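Work and Automation, Unit 2
Handout 7: The returns bench at Sturkley
Mared Craddock

Before the arm came, two people sorted returned chargers at Sturkley. The trade press reported this as two jobs saved or two jobs lost, depending on who had bought the ad space. Both people still work there. Mali Morgan now has the title "exception handler," and the exceptions are mostly cables.

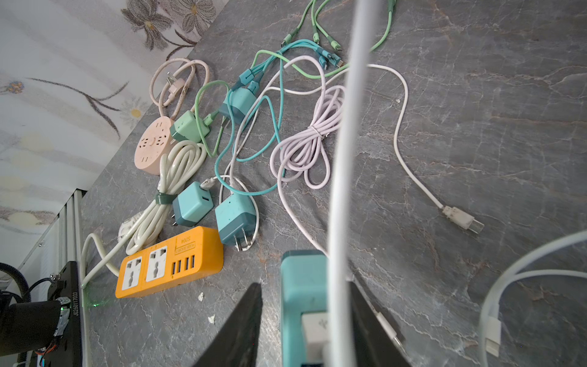

Fig. 1. A teal wall charger in the gripper, with cables and power strips still on the counter.

Management's target was 73 items an hour. Note who gets the easy ones. A charger is a lump and can be picked up like a lump. A tangle goes to Morgan, who is still measured on the old rate, set back when she had lumps too.

Terms to know: residual work, deskilling, pace-setting.

For next time, read the Harries interview (course pack, p. 70) and write a page on this: when the easy part of a job is automated, who should rewrite the target, and would you want to be in the room? Bring a printed copy. The portal is down again.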